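Bench notebook, dye room, January

Back at the indigo after the long break, and what a relief to have blue fingers again. I kept the old Stoscombe vat going through the holidays on bran and a little madder, feeding it every few days and talking to it more than is probably healthy, and this morning it had a good coppery skin on top and that smell I can never describe to visitors without putting them off their lunch. The liquor under the skin was a clear yellow-green when I drew some up in a glass. pH strip says somewhere in the tens, so I left the lime alone.

Plan for the month is to get the resist paste sorted out once and for all. The rice paste we used in the fall cracked on the long cloths and let blue creep in under the edges, and I would like to stop apologizing to the Kasten shop for it. They have been very patient with us, and they did take all the short pieces, bless them. 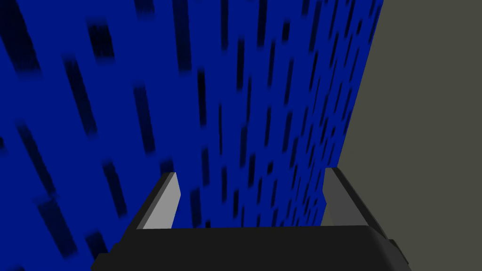 First batch of paste, written down properly this time so that whoever comes in after me can repeat it. 100 grams sweet rice flour, 74 grams fine bran, a spoonful of salt, warm water until it holds together like soft bread dough. Rolled into rings and steamed until the color went from chalky to a sort of dull caramel all the way through. I broke one open to check and it was still pale at the heart, so back in it went for another spell (the steamer lid leaks badly on the left side, please somebody put it on the shopping list, I have been stuffing a towel in there for longer than I care to admit).

Mashed it hot with the big pestle, then slaked lime in water, let it settle, and added only the clear part. The paste turns yellower as the lime goes in and you can feel it tighten up under the pestle. I stopped a little earlier than I did in the fall. My feeling is that we have been over-liming, and that it was the lime more than the flour that made the stuff brittle.

Spread it through the Fudunine stencil, the one with the little staggered bars, on three cloths: the cotton lawn, the heavier plain weave and one length of the old linen sheet. Sawdust over the top and up on the stretchers to dry.

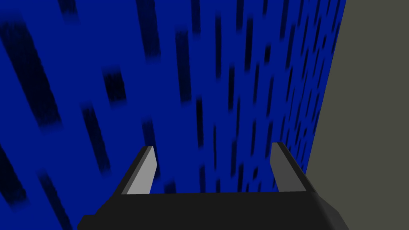 Dipping notes. Vat at 53 percent of the tank depth, which is lower than I like for the long cloths, so I folded the linen loosely over the rod and turned it halfway. Same dip time for all of them, then out into the air for the same again. I do love that first minute, when the green goes over to blue while you stand there dripping on your shoes! Lawn took the color fastest and the linen lagged behind, as linen does. I gave the linen an extra dip and the others stayed as they were.

Paste held beautifully on the lawn. On the plain weave there is one hairline across a corner, right where I had my thumb when I carried it over, so I am blaming the thumb. The linen I can't judge until the paste is soaked off, and I would rather not hurry that. Last time I got impatient and scrubbed, and we all remember how fuzzy that piece ended up.

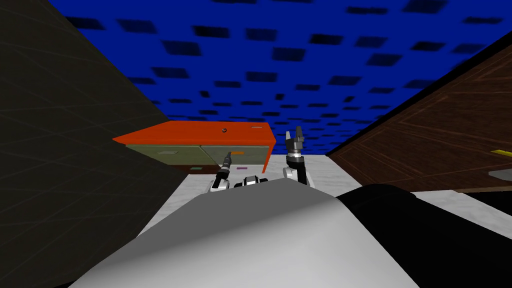 A word on rinse water. The tap in here runs hard, and I think it dulls the whites. I filled two buckets from the rain barrel for tomorrow's soak and stood them by the door, so mind your feet. If the whites come up cleaner I'd like us to switch over for good, at least while the barrel is full.

The Drelteck scale drifts when the heater is on. I re-zeroed it between each weighing and got sensible numbers, but don't trust it for the lime.

Still to do: soak off all 3 cloths, press them, pin swatches on the facing page. Second batch of paste with less bran. Feed the vat before lunch, stir it gently, and put the lid back on all the way.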